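Paper flowers fill the hall as Brosdale craft mornings return

If you walked past the old reading room in Brosdale at ten in the morning any time this January, you may well have heard a good deal of laughter and the steady snip of scissors coming through the door. The village craft mornings are back after a long break, and by all accounts they have been very much missed.

The mornings are run by Sarla Nishad and her friend Manju Mittal, who between them have been making things out of paper, felt and odd bits of ribbon for longer than either cares to say. This winter they have settled on garlands, the long looping sort you can hang over a mantelpiece or wind up a banister, and the plan is to make enough of them to dress the whole hall in time for the spring supper.

"I went to buy one ready-made and I nearly put it down again with a bump," Sarla told us. "It was lovely, but it was 80 pounds! I came home and found I had most of what I needed in the sewing cupboard already."

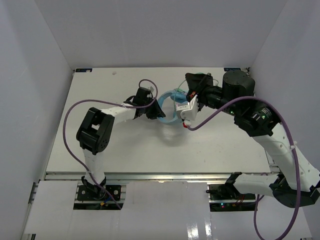

Two robot arms reach in over a white tabletop, one with its gripper at a pale blue ring.

The first session drew a bigger crowd than anyone had laid out chairs for, and a second table had to be brought through from the kitchen. Shirley Whitlock came along meaning only to drop off a bag of old wrapping paper and stayed until the teapot was empty. She has since been back every time, and has taken it upon herself to teach the folded rose, a fiddly little thing that looks dreadful right up until the last fold – and then, rather wonderfully, looks like a rose. 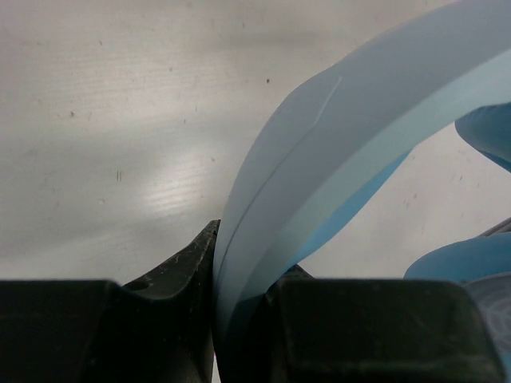 Most of the materials so far have been given by neighbours, and Rastogi, the haberdasher's on the corner, has put in a very generous box of ribbon ends in every colour you could wish for. Yogesh Ahuja, who looks after the tally, says the group has now made 1227 paper flowers, with another 200 leaves cut and waiting for their wire. They would still be glad of green crêpe paper, florist's tape and any buttons that have lost their partners.

You don't need to have made anything before. Khrystyna-Mariia Kravchuk joined without ever having used a glue gun (she has one small burn to show for it, and is quite proud of it) and has already finished a garland for her own front window, all white and yellow, with a few sprigs of dried lavender tucked in.

Sessions cost £2, with tea and biscuits included, and children are very welcome if they bring a grown-up. Do wear something you don't mind getting glue on, and bring your own scissors if you can.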